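Plornton Robotics Laboratory, Handout 4
Good practice for simulated work cells

Scope
The handout covers what must be in order before a simulated cell may be used for graded work or for a comparison with the real cell. It applies to the Mustitz and Oteo projects. Atanasov groups follow the same rules, except for 4.2 (logging), where their own sheet applies.

1. Units and axes
1.1 Lengths in metres, angles in radians, masses in kilograms. Convert on import, never inside a controller.
1.2 Z points up. The world origin lies on the floor plane. Any other choice must be written in the header of the scene file.
1.3 Each group states its grid spacing in the scene file. The renderer does not print it, and a reader cannot recover it from a view.

2. Building order
2.1 Floor and background first, then fixed equipment, then arms, then loose parts. Save a version at each stage.
2.2 Run each stage for 10 seconds of simulated time before adding to it. Contact errors found at stage four are often stage one errors — usually a floor plate with the wrong thickness.
2.3 Do not move the floor to correct a height error in an arm base.

3. Limits
3.1 Joint limits are copied from the data sheet and reduced by two degrees at each end.
3.2 Tool speed is capped at 20 per cent of rated speed until the path has been checked for collisions.
3.3 A simulated stop must act on the drives. Pausing the clock does not count as a stop.

4. Records
4.1 Keep the random seed, solver settings and software version with every run.
4.2 Log joint positions at every control step. The reference run has 2,366 steps; a shorter log is returned unmarked.
4.3 Store one view of the bare stage, before any equipment is loaded, with the camera used for later runs.

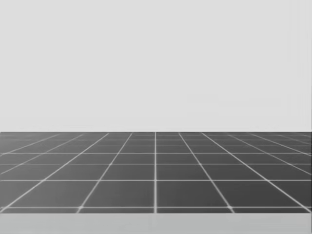
4.4 Camera position and lens settings go in the same file as the seed. If either changes, the run gets a new number.

5. Comparison with the real cell
5.1 Agreement in simulation is not evidence of safe operation. The risk assessment for the real cell is done separately and in full.
5.2 Report differences for each joint as well as at the tool. A small tool error can hide two large joint errors of opposite sign.

Reading for next time: course reader, page 67 onwards.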